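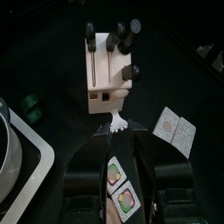
4 min read

Section 5: Cleaning and Storing Your Flandent Knives

Read this section before the first use. It covers the Flandent set in the Grurketti kitchen line. For the Sendo serrated knives, see the sheet packed with them.

Before first use

1. Remove the paper sleeves from the blades. Hold each knife by the handle only.
2. Wash each knife by hand in warm water with a little dish soap.
3. Dry it right away with a soft towel, wiping from the spine toward the edge.

CAUTION: Do not leave knives in a sink full of water. They are hard to see under suds.

Storing in a block

1. Set the block on a flat, dry surface, away from the stove.
2. Match each blade to its slot. Do not force a wide blade into a narrow slot.
3. Slide the knife in with the spine resting against the slot -- the edge stays sharp longer this way. 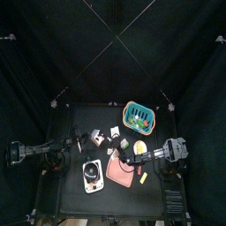 Fig. 4. Work surface, black top.

Cleaning the block

Do this every month, or sooner if crumbs collect in the slots.

1. Take out all knives and lay them on a folded towel.
2. Turn the block upside down and tap it over the sink.
3. Clean the slots with a thin bottle brush and soapy water.
4. Rinse, then leave the block upside down overnight.

NOTE: Never put the block in the dishwasher. Heat can open the joints, and the warranty does not cover this.

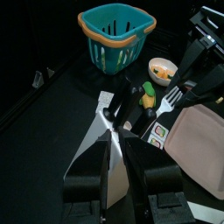

Put the knives back only when the slots are fully dry. If a blade shows small brown spots, rub them with a paste of baking soda and water, rinse, and dry. Deeper rust should go to a Calvo service counter -- quote part number 1013 when you call.

Sharpening is covered in the next section.

Rev. May 3, 2026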